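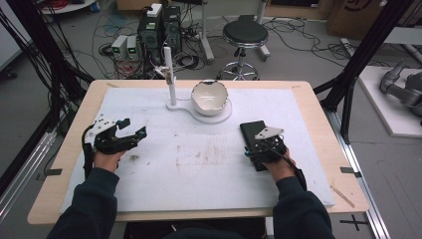
Where should small everyday things go when you come home?
In one steady spot close to the door, at a height you can reach without thinking.

IRKSTEAD, 20 September 2021 – Closetti is delighted to introduce Eide, a white tabletop stand for all the little odds and ends that tend to wander through a busy house. It has a rounded, figure-eight-shaped base, with a thin upright post and a small clip at one end and, at the other, a circular place for a white ceramic bowl. Keys and coins go in the bowl, the note from school or the shopping list goes up in the clip, and your phone can rest on the table alongside.

"We started sketching this in May, when my own hall table had gotten so full that I couldn't find the table," said Mariama Sowah, who designed the stand with Gerardo Evangelista. "We wanted something friendly and plain that you'd be glad to leave out all day, even with company coming!"

The first run is 800 stands, and 700 of them go to the Flastia home store in Irkstead, where shoppers are warmly invited to stop in, try one out and stay for a cup of coffee. Orders are limited to 3 per household while supplies last.

We use cookies to improve your visit. By continuing to browse, you accept our cookie policy. OK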